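Café Table Hosts Wanted, Kistmont Community Rooms

We are looking for two people to join us at Kekana, the little coffee counter on the ground floor of the Kistmont building. It's a part-time post, mornings only, and we think it would suit somebody who likes people, likes a clean table, and doesn't mind saying hello to the same faces every day (we have some lovely regulars, and they do notice when someone new turns up!).

A bit about us first. Kekana opened as a kettle and a folding table, and has grown to the point where we served 2,000 hot drinks this past May, which is more than any of us expected from a room this size. We sell coffee, tea, hot chocolate, and a few plain bakes that come over from the Munden kitchen on a tray. That's the whole menu, and we'd like to keep it that way, so if you are worried about learning forty kinds of latte, please don't be.

What we do care about is how things are put down in front of people. A good part of the job is setting out: cups on the table, lids where they belong, enough elbow room for whoever is sitting there with a newspaper or a toddler or both. You'd be surprised how much nicer a paper cup looks when it has been placed with a little thought.

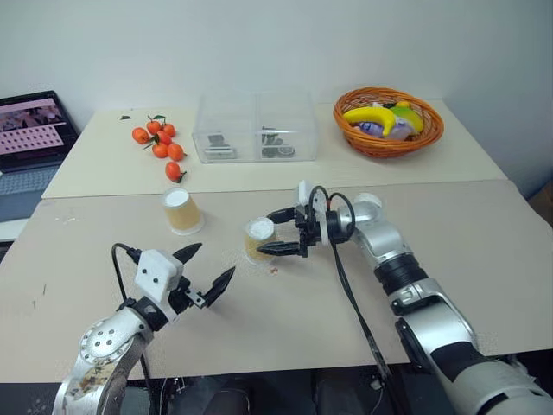
Paper cups on the table, tan with white rims.

Your morning would go something like this. You come in at 7:30, put the lights on, wipe the tables and bring up the cups and lids from the storeroom. Doors open at 8:00. From then until 11:30 you'll be pouring, carrying, chatting, clearing, and wiping again, because crumbs come back the minute you look away. The last half hour is for tidying, sorting the recycling and writing a few words in the day book for whoever is on next. Yuzuki Kinoshita started that book and has filled more pages of it than the rest of us put together, and she'll be the one showing you the ropes in your first 2 weeks.

You don't need café experience. We can teach you the machine and the till in a couple of mornings. We'd like you to be on time, easy with strangers, and comfortable on your feet for a few hours. You should be able to carry a full tray from the counter to the far tables, and to lift a box of cups. If you bake, tell us, though it won't count against you if you don't!

The pay is the building's standard hourly rate, and we'll send you the current figure along with the application form. Drinks are free on shift, and you're welcome to take home any bakes left at closing. We share out holidays between us well ahead of time, so nobody gets stuck with all the early ones.

To apply, please write a few lines to Perrine Pruvost telling us who you are, which mornings you could do, and what you like to drink. You can drop your note at the Kistmont front desk or leave it with us at the counter. Perrine reads every one and will call you to fix a time for a visit and a cup of something.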